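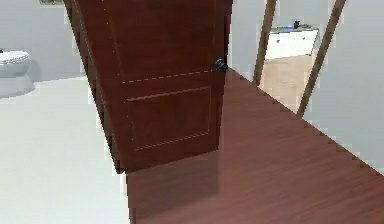

Home
Shop
Kits
Telholm Mobile Base
Basket

Telholm Mobile Base Kit (with practice flat)
Limsakul stock code 2342
£358.00 including VAT
In stock. Sent from Vendunley.

Add to basket
Add to wish list

Overview
Build notes
Practice flat
Delivery
Reviews

Overview

Telholm is a small wheeled robot base you build yourself and then teach to get about indoors. It comes as a flat-packed kit with the practice flat software, so you can try your driving code in a simulated home before you put the real base down on your own floor.

It is meant for people building at a kitchen table or in a shared workshop. You need a screwdriver, a set of hex keys and a soldering iron, and for the soldering iron you need to be able to make a tidy joint on a connector. There is no surface-mount work. If you have put together a 3D printer from a kit you will find this easier than that was.

The base stands 47 cm tall with the mast fitted. It has two driven wheels and a rear castor. The mast carries the camera and has spare holes at the top for anything you want to add later. The base does not come with an arm, and the motors were not chosen with one in mind, although a light one can be fitted if you keep the speed down.

What's in the box

Lower and upper deck plates
Drive motors with encoders, wheels and tyres
Rear castor
Mast, mast foot and camera bracket
Camera
Motor board, ready programmed
Wiring loom
Bumper strip and switches
Fixings, bagged by build stage
Printed build guide
Licence card for the practice flat

What you need to add

A single-board computer to run your code. The upper deck is drilled for the common hole pattern.
A battery. We don't post batteries. The build guide lists the sizes that fit the tray.
A desktop or laptop for the practice flat. It runs on Windows and Linux. A graphics card helps but you can manage without one at the lowest setting.

Build notes

Allow three evenings. The first goes on the lower deck and motors, the second on wiring, and the third on the mast and camera and getting the board to talk to your computer. Groups building at the Satdale workshop have done it in a day, but with two people per kit and someone else making the tea.

Fit the castor before the motors. The guide shows it the other way round in the first printing, and if you follow that you will have to take the left motor off again to reach the nuts. A correction slip is in the box.

Do not tighten the mast foot fully until the camera is on. The camera bracket pulls the mast slightly forward and you will want to set it upright again with the weight in place.

The wiring loom is longer than it needs to be. Coil the spare under the upper deck and keep it clear of the wheels. Please don't shorten the encoder leads — the plugs are moulded on and we can't supply them singly.

Practice flat

The practice flat is a furnished home in simulation. A model of the Telholm base drives through it and sends back a camera view, wheel counts and bumper signals in the same form as the real one. Code that reads one will read the other, apart from a single line in the settings file.

The rooms were laid out by Sugeng Rahman, who also drew the deck plates. He put in the things that had been giving his own base trouble at home. There is a door left partly open across the way from the bathroom, so the base has to decide whether the gap will do. The floor changes at the bathroom from smooth white to wood planks, and the wood of the door is close in colour to the planks beside it. Code that finds the floor by colour alone tends to go wrong there, and it's a good first test.

Doors can be set to any angle from the settings file. Furniture can be moved, hidden or swapped. You can save a layout under your own name and send it to someone else who has the kit.

In the kitchen the chair legs are thin and black and spread out low over the floor, well away from the part of the chair a camera notices first. Slow the base down near the table until your code can pick them out.
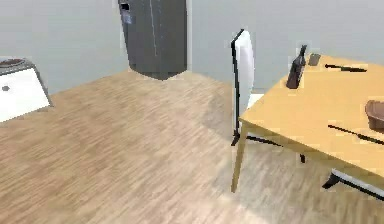

Kitchen in the practice flat, with the fridge at the back and the dining table to the right.

The picture quality is kept modest so that the software runs on older machines. You will see some stepping along slanted edges and small items on the table can look soft. The higher settings improve this a bit. Light in the rooms is even by default, and there is a separate control for making it dimmer.

The objects on the table and counter are there for people working on recognising things. They can't be picked up in this version.

Running it for the first time

Install from the link on the licence card and enter the code printed under it. Start with the keyboard drive example before you load anything of your own. Drive through a doorway or two by hand and watch the wheel counts. If the base turns left when you ask for right, your motor channels are swapped in the settings file, and the real base will do the same.

Save a recording of a drive early on. It can be played back into your code as many times as you like, and is a quicker way to find a fault than driving the same route again.

Spares

Tyres, bumper switches, mast foot, motor board and deck plates are all sold singly. See the Telholm spares page. Older mast feet will not fit the present deck.

Delivery

Kits go out within two working days. Collection from Satdale is free, afternoons only, and please wait for the email before you set off.

Returns are accepted on unopened kits. If a fixings bag is short, tell us the stage number on the bag and we will post the missing parts.

Reviews

Adi Lubis
Clear guide once you have read the slip. I had my code running in the practice flat while I was still waiting for a battery, so that was useful. Doorways took me ages. The bumper strip could do with a stronger glue and I have put a couple of cable ties round mine.

Write a review
Ask about this product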